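Laundry folding still the slow step in Vornus home trials

LERKVILLE, 25 Nov 2021 - Household machines can now pick up most everyday clothing without dropping it, but folding the clothing to a standard a resident would accept remains unreliable, according to interim results released by Vornus.

The company has been testing chore routines in 13 occupied homes in and near Lerkville. Each home was asked to supply its own laundry, and no items were bought or prepared for the tests. Work was carried out on the surfaces the residents normally use, which in most of the homes meant a bed.

The benchmark is simple. A garment is placed on the surface, and the machine has 200 seconds to produce a folded item with no sleeve or leg hanging out. Towels and pillowcases passed in nearly every attempt. T-shirts passed more often than they failed. Pants were the weakest category, and children's pants with elastic waistbands were the weakest items within it.

The report gives two causes. Gathered waistbands pull the fabric out of line, so the two legs do not lie at the same length when the garment is flat. Denim is also stiff enough to spring back at a fold that has not been pressed down. Lace and other open trims add a third difficulty at the hem, where a finger pad may catch the decoration and miss the cloth behind it.

Soft bedding made matters worse. A grip that closes cleanly on a table tends to take up some of the blanket as well when the pile is deep. Patterned blankets also caused trouble for the vision software, which in several homes placed the edge of the garment too far out. Vornus said a software revision has reduced the second problem and done little for the first.

Finger design is being revised in parallel. Viketti, which supplies the pads, has moved from a smooth face to a textured one. The textured pads held a single layer of denim in 19 of 30 attempts on a fleece blanket. The smooth pads were withdrawn before a full set of attempts was made, so no direct comparison is available.

The results agree with a smaller study at the Bermúdez workshop, where similar equipment was tried on shop-floor tasks. Sorting boxed parts and wiping benches were rated ready for daily use. Bagging work gloves and folding shop aprons were not - both needed a person to finish the job.

Vornus does not plan to offer a laundry product on the basis of the present figures. Testing will continue in the same homes through December, with fitted sheets added to the list. Putting folded items away in a wardrobe is not part of the current program.

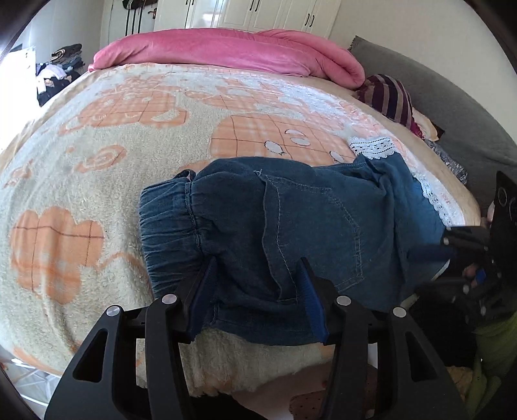 Gripper fingers close on a pair of denim pants with an elastic waistband and lace trim.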